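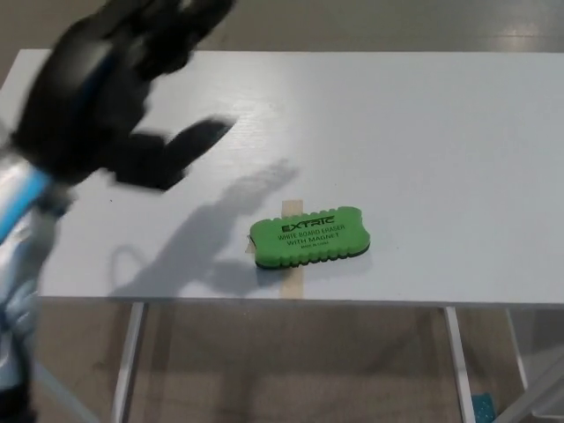

The shared workshop at Perklow opens to visitors one evening in June, and I went mainly to look at the arm that Zawadi Mussa and Mudassar Afridi have been building there, which they call Tritimon. It is a full forearm and hand in black, with a silvery sleeve over the forearm and a bright blue band below the wrist. The test piece is a green EXTRIC whiteboard eraser, set on beige tape on a white table. The long sides are scalloped, so a fingertip can land on a bump or in a dip, and the grip differs between the two.

Mussa does the mechanical side. The fingers are driven by cords running back to motors in the forearm, and the thumb has a motor of its own. She had a spare finger in pieces on the bench next door and let visitors pull the cord by hand. The return spring is stiffer than I expected. An earlier version used elastic, which lost tension over a few weeks and left the fingers half closed.

Afridi writes the control code. The program, Ye, runs on a second-hand desktop and logs every attempt. The log stood at 861 attempts when I arrived, of which 644 were marked as good lifts. A lift is good if the object clears the table and stays up for 6 seconds. Most of the failures come from the thumb arriving late – the fingers touch first and push the object away. He has tried slowing the fingers, with some gain, and would prefer to fix the timing at the motor.

I asked about noise, as my own build at home is limited by what the neighbours will put up with. The gearboxes are the loud part. Mussa bought hers from Stirnby and repacked them with a thicker grease, and they are now quieter than the cooling fan on the motor supply. The penalty is a slower start in cold weather, and the workshop has no heating to speak of.

Parking is on the street. The parts list is pinned up by the door and may be copied, although 2 of the bearings on it are out of production and the replacements need a wider seat. Mussa is redrawing that page.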